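I've been meaning to write about blankets for a while now, and November seems like the right month to do it, what with the heat clicking on at five in the morning and everybody in this house suddenly very interested in who took the good one off the couch.

When I was growing up we didn't buy blankets. They just arrived. My aunt brought two back from a trip, a neighbor left one behind when she moved to Bredside, and one came with a sofa my parents bought from a man who seemed relieved to see it go. By the time I left for college the hall closet was so full you had to lean on the door with your hip to get it shut, and even so my mother sent me off with a brand new one, still in its zippered plastic bag (which I kept too, and which held my winter sweaters until 2000 or so, when the zipper finally gave out).

My mother had opinions about washing them. Cold water, never hot, and never with towels! Towels shed, she said, and a fleecy blanket will hang on to every bit of lint it meets for the rest of its life. I ignored this advice for years and I'm sorry to say she was right. There is a navy throw in my bedroom that has been faintly gray since my second apartment.

The other rule was that you had to empty the pockets of anything that went into the basket with them, and check the folds, and then check again. I come from a family of tissue people. We tuck them in sleeves, under pillows, down the sides of chairs, and sooner or later one of them goes through the wash and you spend the evening picking white fluff off your good black pants.

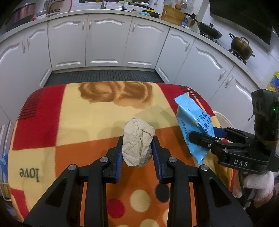

*The "love" blanket, with a tissue on it, naturally.*

My friend Kulsoom Satti has a completely different system, and I think about it more than I should. She keeps one blanket per person, plus one for company, and when a new one comes in an old one has to go out. She told me this over tea while I sat there under the company blanket, a lovely heavy wool thing, feeling guilty about my closet. I came home that same afternoon and pulled everything out onto the bed, fully intending to be ruthless. I got as far as a crib blanket with a duck on it and had to go make myself a sandwich.

I did manage to part with a few in the end. The scratchy brown one went, and so did the electric one with the cord I never trusted. Rizwan Virk down the street took a couple of the older ones for his dog, a big sleepy animal named Cana who has now claimed the plaid I used to take to the beach. I see it on their porch when I walk by, and I'll admit it gives me a little pang, but she does look comfortable.

What I kept were the loud ones. I know the fashion is for oatmeal and soft gray and things that match the rug, and I do admire those rooms when I visit them, but give me reds and oranges when it's dark by dinnertime. A bright blanket cheers up a tired old chair better than anything I know, and it hides a tea stain, too.

If you have a trick for getting the fluff back into a fleece after too many trips through the dryer, please leave it in the comments. I've tried a pet brush (so-so) and a splash of vinegar in the rinse, which helped a bit but made the laundry room smell like pickles. Next time I want to get into pillows, because I have a box of feather ones from my grandmother's house and I can't decide whether they're worth re-covering.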